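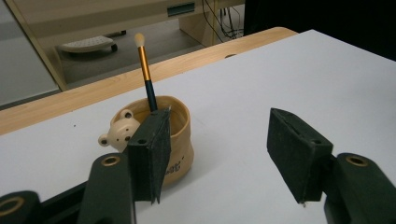

Run of Show

The planner's document was in its ninth revision when she drove out to Berevwood on Sunday morning. It had four columns: time, action, location, responsible party. Ceremony start was 4:00 p.m. Guest count was 100. Everything else in the document was derived from those two values.

She checked the chairs first. Eltero had delivered the night before and left them stacked on the north side of the barn, in columns of ten, under a tarp. She counted ten columns. The contract called for two spares. She made a note in the margin and moved on to the tables.

The hair and makeup schedule allowed 32 minutes per person. The artist had asked for 40. They had settled this in April by moving the first appointment to 7:30 and removing the bride's aunt, who said she preferred to do her own face. At 9:15 the aunt changed her mind. The planner opened the document, deleted the late-morning break, and entered the aunt in its place. The artist read the change on her phone and said nothing for a while.

"Lunch?" she asked.

"Twelve-ten. Standing."

The flowers came from Wedetti at 10:40 in a van with the air conditioning running. The invoice listed 361 stems. The driver wanted a signature before unloading, and the planner wanted to unload before signing. They compromised on the bouquets, which she inspected on the tailgate one at a time. The ribbon on the second was ivory. The order said white. In the shade of the barn the difference was small, and by four the sun would be behind the trees. She signed.

At 11:20 the bride came down the outside stairs in a robe and asked if she could see the schedule.

"You have your own version," the planner said. It was true. The bride's version had six lines.

"I'd like the long one."

The planner handed over the tablet. The bride sat on the bottom step and scrolled. She read the parking plan. She read the generator instructions and the phone number for the septic service. She read the row for 3:52, which said: Bride and father to side door. Hold for cue. Responsible party: father.

"He won't remember the cue," the bride said.

"He has a card in his jacket."

"He won't look at the card."

The planner took the tablet back, placed the cursor in the fourth column, and changed the entry. Responsible party: bride. She turned the screen around for approval. The bride nodded and went back upstairs.

Kubiak, the string quartet, arrived at 2:30 and tuned in the tack room. The spare chairs arrived at 3:05 in the back seat of somebody's sedan. At 3:40 the officiant asked for a glass of water, and there was a row for that.

At 3:52 the planner stood across the lawn from the side door with her hand raised. The father was looking at the trees. His jacket was buttoned over the card. The bride watched the hand. When it dropped, she took his elbow and said something short, and they started walking. The planner checked her watch and typed the actual time next to the scheduled one. It was two minutes early. She left the rest of the column alone and went to see about the ice.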